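Planning the move first: how the Vodau site prepared its staff for automation

Published 28/03/2023

When the Vodau distribution site announced that part of its picking and packing would be handed to robot arms, the first questions from staff were about shifts and pay. Wanting Zeng, who leads workplace change at Jondosum, had expected as much. "People asked whether they would be on the same rota after October," she said. "We could answer that in writing, and we did so before any equipment was ordered."

The site handles household and gift items for Olura, a retail client whose range changes with the season. Under the previous arrangement, packers lifted each item from a shelf, checked it and placed it in a carton. On a busy shift the team would move around 2000 items. Ms Zeng described the work as steady and tiring, with most complaints concerning wrists and shoulders.

The new system, known internally as Fu, is tested in simulation before any change reaches the floor. Staff who used to pack now spend part of the week at a desk, watching the simulated arm approach objects and recording where its approach is poor. Ms Zeng regards this as the largest change in the programme.

"A packer knows that a thing standing near the edge of a shelf will be knocked if you come at it from the wrong side," she said. "Our engineers did not know that. We now have 12 packers who review the runs, and their notes go directly to the people who write the software."

The move to desk work was not welcomed by everyone. Two members of the team asked to return to the floor within the first month, and their requests were granted. Ms Zeng said that the company had been too quick to assume that sitting down would be seen as an improvement. "Some colleagues like to be on their feet and to talk while they work. The review room is quiet. We should have asked."

Training for reviewers lasts five days. It covers the controls, the names of the parts and the form on which each run is recorded. No knowledge of programming is required. Reviewers are paid at the same rate as team leaders while at the desk, an arrangement that staff representatives had requested and which is due to be looked at again in October.

Asked whether fewer people would be employed at the site as a result, Ms Zeng was careful. The company has given an undertaking that there will be no compulsory redundancies during the trial. It has made no promise beyond that date. "I would rather say so plainly than have someone read it between the lines later," she said. Posts that fall vacant are being filled on fixed terms, and she acknowledged that this had caused some unease among newer staff.

She also spoke of the pace of the work. Reviewers may stop a run at any point and are not set a target. Managers had proposed one, and it was dropped after the first round of meetings.

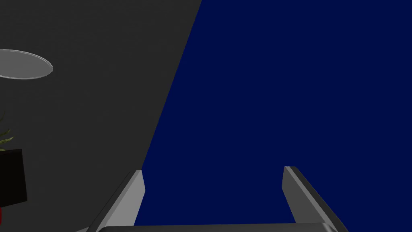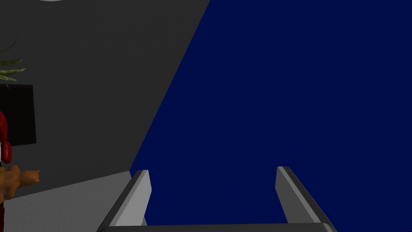

Simulated views from the Fu review work, with the gripper open in both.

3 comments | 12 shares

Sign up to our newsletter for workplace news. You can unsubscribe at any time.

Contact us | © Jondosum 2023. All rights reserved. | Back to top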